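Growers wanted: seaweed extract trial on tomato seedlings, Clonedton

Plenty of bottles promise tougher plants in a dry spell. We have read the labels and most of the papers behind them, and we're not convinced. Pots were few, controls were poor, and the seller often paid the bill.

Kiradell is looking for 26 home growers to help run a plainer test from September. You'll raise 18 seedlings, half on extract and half on tap water, and you won't be told which is which.
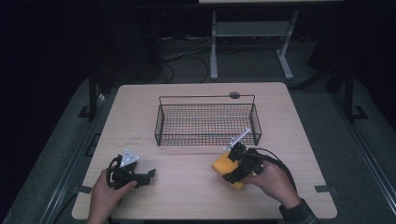
Delia Arancibia reckons we'll find nothing at all, and that a dull result would still be worth printing. She may be right – we'd like to know either way.

You need a sunny spot, kitchen scales and the patience to weigh pots at 7 am. Gardening skill is optional. Firm faith in any product is a drawback.
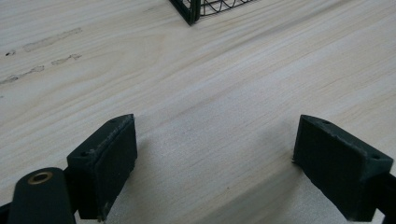 Will I get to keep the tomatoes? one grower asked after our last call-out. Yes, once the leaves have been measured and the colour scored.

We pay $200 on return of a complete record sheet, and $50 if you drop out past the halfway mark. Plendari supplies the seed but has no say in the results.

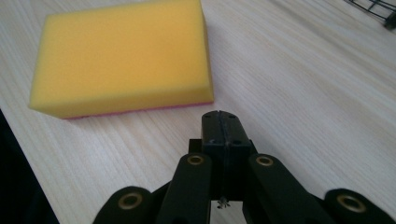
Yellow sponge with a pink scouring layer

To apply, write to Farías at the Kiradell office with your suburb and the hours of sun your spot gets.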